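Newsletter > Members' pages > Equipment and budgets

Hand-held grippers: what to put in next year's budget

We have had several questions since the spring meeting about what it costs to get started with hand-held grippers for recording household tasks.
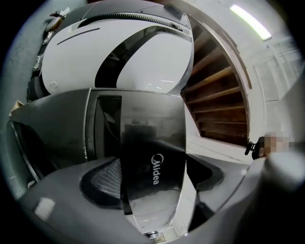
The short answer is that the gripper itself is the smallest part of the bill. Most workshops that asked us for help had a line in their plan for the tools and very little else, and ran short well before the end of the year. The notes below come from our own planning round at Pumbridge, where we costed a small set-up for kitchen and laundry work, and from what we learned when the quotes came back.

How many to buy

We budgeted for 3 grippers. Two are meant to be in use on any working day and the third stays on the shelf, charged and checked. We did consider buying 2 and relying on the supplier's loan scheme, but the loan terms from Bradis only covered faults in the first year and did not cover drops. A gripper that is carried up and down stairs and between rooms will be dropped. If you can only afford two, treat one of them as the spare from the start and plan your hours on the other.

Buy them all from the same batch if the supplier will agree to it. Our trial units came from different batches and the finger pads were not the same width, so spare pads had to be ordered separately for each.

Consumables and spares

Our allowance for spares is £493 for the year. That covers finger pads, screws, two spare lens covers, cables and storage cards. Pads are the main item. They wear fastest on appliance doors and drawer handles, where people tend to pull at an angle, and a worn pad slips on glossy surfaces before it looks worn. We now change them on a fixed schedule and have stopped waiting for someone to complain.

Cards are cheap, but you need more of them than you think. Recordings fill a card quickly, and a session that stops while somebody copies files is a session you are still paying for. Label the cards before they go out. Plattner sells numbered ones in a case, which saved us some bother, though any make will do if you write on it.

Weight and hours

Ask for the weight with everything fitted. The figure on the first sheet we were sent was for the bare body, without the camera or the battery. With those on, our unit came out 400 grams heavier, and that made a difference to how long people could work. We had planned sessions of a full morning. They are now split in half with a proper break, and the staffing line went up to match. Put this in your plan before you put in a target for recordings, or the target will be wrong.

Left-handed staff should try the tool before you order. The trigger on the Bradis model can be swapped over but it needs a kit, and the kit is not in the basic price.

Where the work is done

If you record in ordinary rooms, as we do, there is no bench to buy, but there are other costs. Appliances need to be reached from more than one side if possible, and moving a washing machine means somebody to disconnect it and put it back. Lighting matters as well. Fluorescent tubes can cause flicker in the recordings with some camera settings, so test in the room you mean to use before paying for replacement lights. A change of setting may be enough. Shiny panels and door glass pick up reflections of whatever else is in the room, including people, and somebody has to check for that afterwards.

The checking is the item most plans leave out. Faces, hands and anything private have to be dealt with before files are shared. We looked at doing this ourselves and at paying for the Sketent service. In the end we chose the service for the bulk of it and kept a few hours a week in house for spot checks. Whichever way you go, it should have its own line. When it was hidden under "staff time" it was the first thing to be cut.

Hire or buy

For a single project lasting one term, hire. For anything longer we found that buying cost less, even after adding insurance and storage. Check whether the hire firm expects the tool back with new pads, as ours did. If you are hoping to move on to a robot arm later, ask now whether the same fingers will fit it. Recordings made with one shape of finger may be of less use to an arm with another, and it is an awkward thing to find out after the money has gone.

Our planning sheet is free to any member who wants a copy. It is a plain spreadsheet with the headings above and space for your own prices. Ask at the office, which is open on Wednesday until 4pm. Requests for joint orders of finger pads should reach us before the end of April, as the supplier only gives the lower price on a full box.

2 comments | 3 shares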